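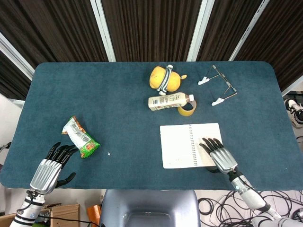

# "Plot the residuals before you fall in love with the model"

Brenda Pereyra had been teaching applied statistics in Fendale for nine years when she started collecting what she calls her "confident wrong answers." They are write-ups from students and clients where every number was computed correctly and the story told about the numbers fell apart anyway. She keeps them in a green binder, and when I visited one morning in September she had it open before I'd found a chair.

"This one I love," she said, flipping to a page covered in her own handwriting. "R-squared of nearly one! They were so happy. And they'd fit it to 20 observations with 9 predictors. I mean, of course it fit. You could have fit the phone book!"

Her favorite subject at the moment is missing data, and she can talk about it for a very long time (I have the recording to prove it). It started with a survey she analyzed for Piltora, a small company that runs employee wellness programs. The file had 363 respondents. By the time the software had dropped every row with a blank in it, the regression was running on 100.

"And the output tells you that! It's right there, one line, n equals 100," she said. "But your eye goes to the stars and the p-values. Mine did too, for a whole afternoon."

What bothered her more than the lost rows was who had been lost. The income question was the one most people skipped, and the people who skipped it were mostly part-time staff. So the model that was supposed to describe everyone was really describing full-timers who didn't mind talking about money.

I asked whether she would just fill in the averages. She made a face.

"Please don't. You squash the spread, your standard errors come out too small, and you get to feel very sure of yourself. Multiple imputation is a bit more work – you make several filled-in copies, fit the model on each one, pool the results – and it keeps the uncertainty where it belongs. It's beautiful, I think. The first time I saw Rubin's rules written out on a board I copied them down twice."

Her former officemate Saturnino Paredes, now an analyst at Flaltex, is less romantic about it. He joined us by phone for a few minutes and pointed out that imputation leans on assumptions too.

"If the blanks depend on the very thing that's missing, even after you account for the rest, the standard version won't rescue you," he said. "Brenda knows that. She just gets excited."

"I do get excited," she said.

They agree on sensitivity analysis. Pereyra now asks her students to shift the imputed incomes down by a bit, then by a lot, and see when the conclusion changes. In the Piltora data the effect of program attendance held up under small shifts and vanished under the larger ones, and she reported both.

Did the client mind?

"They asked better questions the next time. They made the income item a set of ranges, and they put it at the end."

She is writing the whole thing up as a chapter for the Gatchalian workshop notes, with the code included and the embarrassing first model left in. She read me the opening paragraph, stopped to fix a comma, and then wanted to show me a histogram.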